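Print this page
E-mail this article

Can it do the dishes yet? An hour with Laurențiu Bratu

Laurențiu Bratu is late, then he's early for the next thing, then he's sitting down with a coffee he won't finish. He runs hands at Handby. That's his phrase, "I run hands." What the job means in practice is that when somebody upstairs promises a customer a machine that can clear a counter, he has to say what it can really pick up.

So, can it? Clear a counter?

"Depends on the counter." He laughs. "No, I mean it. Give me a counter I know, with things I know, nobody moves anything, yes. Slowly. Give me your counter at home on a bad morning, no. Not this year."

We talked in May, in the small meeting room off the test floor, door open the whole time because he kept getting up to check on something. The notes below are stitched together from two sittings with a phone call in the middle.

Handby doesn't build whole robots. It buys arms, takes hands from whoever will sell them one, and writes the part that decides where the fingers go. The customers so far are small. A cafe chain called Grecu. Nurnoto, which does back-room work for hotels, trays and carts and glassware mostly. Bratu came over from a packaging line, where the machines did one move all day and did it beautifully, and he misses that more than he expected to.

"On the line everything arrives the same way up. You have no idea what a luxury that is. In a kitchen the spoon is in the cup, the cup is on the plate, the plate is half on the towel. I spent a month on towels. Don't ask me about towels."

I asked about towels. Folding is okay, he says, if the towel starts flat. It never starts flat. Picking one towel off a pile of towels is the hard bit, the fingers take two or take none, and then the whole plan after it is wrong. He figures people watch the folding videos and think folding is the problem. Folding was never the problem!

What works best right now, he says, is anything stiff with an obvious place to hold. Mugs with handles. Boxes. Spray bottles, though not the spraying. Bins in and out of a shelf. For Nurnoto the team wrote up a list of 109 objects from one hotel back room and went through them one at a time. The rule was 20 tries each, and an object only passed if every try was good.

How many passed? He won't say. "More than half. I'm not giving you the number because my boss will read it and a customer will read it and they'll both be upset, in different directions."

Shiny things are their own misery. Metal mostly. The cameras see the room in it, or they see the robot's own fingers coming the other way, and the depth goes to garbage right where you need it. Anything chrome goes on what he calls the bad shelf. Narrow neck, wide bottom, polished all over: bad shelf.

"With those you want both hands. One up top, one on the side. A person does it with one and doesn't think. We use two and we think a lot."

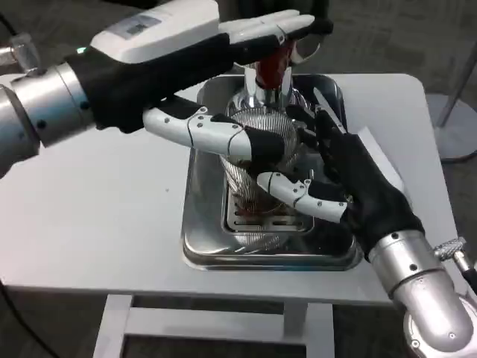

Two-handed hold on a chrome vessel, steel tray underneath.

The gloves come up a lot when people visit, he says. Bare plastic fingers slide. Fabric grips better, wears out faster, and gets dirty in a way that hotel clients do not like to look at. Handby tried a coated pair from a supplier, Disivix, and he liked them for a week. Then the coating started to pick up fuzz from the towels and that was that. (I told you, towels.)

Why hands at all, I wanted to know. Plenty of folks in the business swear by a plain two-finger clamp, cheaper, tougher, and it'll do most of the picking.

"They're right. For most picking they're right. If Grecu only wanted cups moved from here to there I'd sell them a clamp and go home at five. But they want the milk pitcher and the lid and the cloth and the little drawer, all with the same tool, and changing tools takes time and it's one more thing to break. So, fingers. I complain about fingers every day. There's more joints then I can keep in my head."

And speed? Here he gets a bit glum. A barista at Grecu wipes down a station, rinses, sets everything back, a couple of minutes tops. His best full run of the same chore is way past that, and that's with a person standing by with the stop button. He doesn't think speed is what matters most to the hotels, who would happily let a machine putter all night. In a cafe at eight in the morning it matters a lot.

He pulls up the log on his laptop. Run 1133 is on the screen, a wipe-and-reset. He scrolls and scrolls. Each line is one small thing: reach, close, lift, check, put down. He likes the checks. Early on they had almost none, the arm would miss a cup and go on to pour into where the cup should of been.

"It was so confident. That's what scared people. A kid misses and you see it on his face. This thing missed and kept going like a waiter on a bad night."

Now it looks after every grab, and looks again before letting go. Takes longer. He'd take slower and right, he says, any day, and the Nurnoto people said the same when he asked them.

Part of the time a person is doing the driving. He's open about it, more than some of the competition. Someone wears the gear, the arms copy them, and the recordings go into the pile that the software learns from. How many good recordings for one new chore? He used to say 100. He's stopped saying that. For a drawer it's plenty. For a bag, any kind of soft bag, you could do that many before lunch and be no further on.

Who are the drivers? Some came from warehouses, one from a restaurant, and the restaurant one is the best by a mile. "She doesn't wait for the hand to arrive. She's already moving the other one. The engineers drive like they're defusing something."

I ask him straight, would a hotel save any money on this today.

"Today? No. I would be lying." Long pause, he goes to check on the floor, comes back. "Night work, maybe next. Sorting clean glassware, loading racks, stuff where it's the same room every night and it can take till morning. That I believe in. Making a bed, I don't believe in. Bathrooms I don't even want to discuss."

What about people's jobs. He's had the question at every family dinner. His mother cleaned offices, he says, and her knees are bad from it, so he's not sentimental about the work. He does worry about who decides. In the Grecu trial he asked for the shop staff to pick which chores went on the list, and the chain said fine. They picked drains, and the bins, and wiping under the machines. Nobody picked making the coffee. The machine, naturaly, is worst at drains.

Home use, then. The question everyone really has. He's got a two-bedroom place and a dishwasher that he loads himself. Would he have one of these in it?

"To live with? No. Too big, too loud when it's thinking, the fans, and my cat would end it." For a single chore, maybe. He could see a thing over the sink that puts dishes in and takes them out and does zero else. He's drawn it. He showed me the drawing, it's on the back of a delivery slip, and I couldn't tell you which way up it goes.

What would change his mind on the bigger question? Touch, he says, right away. The fingers now know where they are and a little of how hard they push. They don't know much about what they're touching. He can feel a glass starting to slip before it slips. The hand finds out when it's gone. There are sensors for it, he's tried several, they're good on the bench and then they get wet or somebody bangs them on a shelf and you're back to guessing.

"Get me skin that lasts a year. Then come back and ask me about the dishes."

Someone calls his name from the floor. He's up again, coffee still there. Over his shoulder he says to please put in that they're hiring drivers, and that restaurant experience is a plus.

Print this page
E-mail this article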